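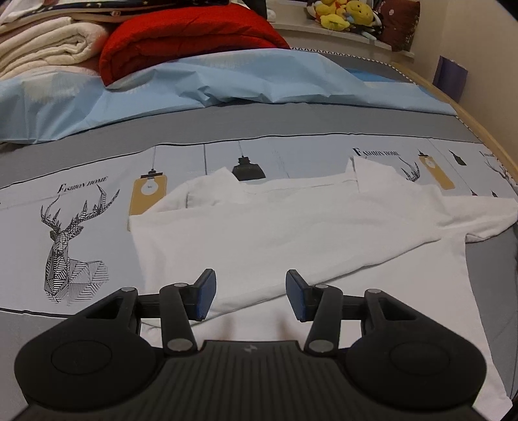 The Big White Wash: folding on the bed

Welcome to the laundry page! If you've come over from the kitchen shelves gallery, hello again, and if you've come because you typed "how do I fold a T-shirt so it stays folded" into a search box late at night, you're among friends. I love folding. I know how that sounds. But give me a clean bed, a pile of cotton and the radio on, and I'm happy for a whole evening.

October is when I do the big swap. Summer tops come out of the drawers, get washed whether they need it or not, and go up on the high shelf, and the jumpers come down. It always turns into more than I meant it to. The tea towels get dragged in, then the pillowcases, then the bag of odd things from the hall cupboard, and before I know where I am I've got nearly 300 bits of cloth to get through. I kept a tally on the back of an envelope this year, for Ohemaa Sarpong, who bet me I couldn't say how much there was. (She owes me a coffee.)

Why the bed and not the table

I've tried both. The kitchen table is a better height, no argument there, but it's narrow and it always has something sticky on it, and a T-shirt laid out flat with its sleeves open takes up a surprising amount of room. On the bed you can spread the whole thing out, walk round it, and pile up the finished ones by the pillows. A made bed is best. If the duvet's off and there's only a sheet, pull it tight first, or you end up smoothing the sheet every time you smooth the shirt.

The grey and white printed sheet is my favourite for this. White T-shirts show up so well against a pattern! You can see straight away where the hem is and whether a sleeve has got itself tucked under. On plain white bedding I lose the edges completely and fold half of them crooked.

The plain white tee

White short-sleeved T-shirts are the backbone of the whole wash in our house. I had eight of them in this lot, and there's something so satisfying about getting them all the same size and stacking them up. They're also the ones that show every crease, so they reward a bit of care.

My way goes like this. Lay the shirt face down and pull it gently by the shoulders and then by the hem. Pull, don't tug. Run the flat of your hand from the middle out towards each side. Then bring one side over, straight from the shoulder to the hem, and turn the sleeve back on itself. Same with the other side. Now you've got a long strip, and you can fold that in half, or in thirds if it's going in a shallow drawer.

The bit I always slow down for is the sleeve. Short sleeves have a mind of their own at the armpit, where the seams all meet and the cloth bunches. If you leave it bunched you get a lump, and the lump makes the next shirt in the pile slide off. A quick pinch of the cuff and a little pull outwards sorts most of it. I do that before the first fold, and again afterwards if it looks lumpy. 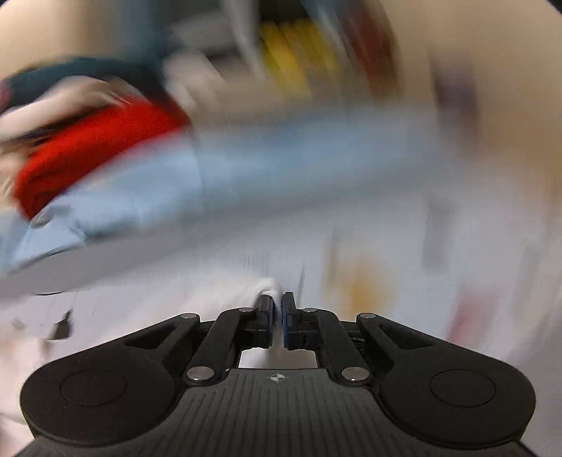

A curled edge in white cloth, with all its fine little creases.

I adore a good fold edge. You can press it flat if you like, but I leave mine soft. A hard crease down the front of a T-shirt looks like it has just come out of a packet, and you'll be wearing that line all day. Soft edges drop out as soon as you shake the shirt.

The diagonal, and what to do about it

Sometimes you bring one side across and the hem ends up running at a slant, from low on one side to high on the other. It happens to me more with older shirts, the ones that have twisted a bit in the wash so the side seams have crept round to the front. You can start again, or you can do what Kwame Alhassan taught me when we shared a flat, and fold to the hem and forget about the seams. Line up the bottom edge, let the seams go wherever they want, and you'll still get a tidy rectangle. He could do a whole basket in the time it took me to find the matching socks, and he sang the entire way through.

With new shirts I do follow the seams. They deserve it.

Pillowcases and tea towels

Pillowcases are the easy win. Long edge to long edge, smooth, then thirds. I put a few of these between the fiddly things when I'm flagging. The pillowcases with a deep flap inside need the flap turned in first and patted down, otherwise there's a pocket of air and they puff up like bread rolls.

Tea towels I fold to the width of the drawer, and I mean that quite literally: I take one down to the kitchen, try it, and come back up and copy it for the rest. Our Pusetti ones are thick and a bit on the square side, so they go into quarters. The thin striped ones from Akua Tetteh (a moving-in present, and still going strong) go into thirds and then half.

Where it all goes

The summer whites go into a Randetti box with a lid, up on the top shelf. I roll a few to fill the gaps at the sides, which stops the flat ones shifting. The everyday tees live in the Ernberg chest on the landing. It has six drawers and I've finally, finally got them in an order that makes sense to everyone who lives here: socks at the top, then pants and vests, then tees, then bottoms, then jumpers, and the very lowest one for swimming things and the fancy dress.

I file tees upright in that drawer so you can see them all from above. It's lovely with colours. With whites it's less useful, I'll admit, as they all look exactly the same from the top, so I turn the ones with a V-neck to face the other way. Silly, but it works for us.

Small things I've picked up

Fold on the same day if you can. Cotton that sits in a heap overnight sets into its creases and then you're ironing.

Warm hands smooth better than cold ones. I have no science for this.

Shake each shirt once, hard, by the shoulders before you lay it down. One proper snap. It gets the sleeves out and wakes the cat.

Do the biggest things first. I used to save the duvet cover for last and I regretted it every single time.

If a collar has gone wavy, lay it flat and press along the ribbing with your fingertips a little at a time. Don't stretch it back the other way.

Keep one pile for mending and be strict about it. Mine had a pillowcase with a split corner, two tees with dropped hems and a tea towel I should really let go of.

I started this batch straight after supper and had the last pile off the bed by eight, which left me time for a bath and clean sheets. Bliss!

Your notes

Lovely Dagdag: I'm so pleased somebody else folds on the bed. My mum always told me off for it. Do you do the sleeves back on themselves or just tucked straight in? I've always tucked and mine come out with a bump.

Abena: Back on themselves, Lovely! Once you've brought the side over, the sleeve is pointing across the shirt, so you flip it to run down towards the hem. It takes a second longer but the bump goes. Let me know how you get on.

Akua Tetteh: Those tea towels must be older than your stairs carpet. Chuck them and I'll get you some more. Also, thirds for pillowcases? I've been doing quarters all my life and now I'm questioning everything.

Abena: I will never chuck them. And do try thirds, they sit so much flatter on the shelf.

Kwame Alhassan: I still fold to the hem. I still sing. What do you use for the whites? Mine have gone a bit grey and I can't work out whether it's the powder or the machine.

Abena: Just the Bataineh powder, the plain one in the big box, and I don't fill the drum right up. My guess would be that yours is too full. Do a smaller load with nothing but whites in it and see if there's a difference.

Ohemaa Sarpong: Fine, you win, I'll bring the coffee. But I want the airing cupboard next, and I want to see the top shelf.

Abena: The top shelf isn't ready for visitors! Give me a few weeks. I've got the blankets to wash first, and the big tartan one takes an age to dry at this time of year.

More from the house: Kitchen shelves / The hall cupboard / Jumpers and woollens / Mending basket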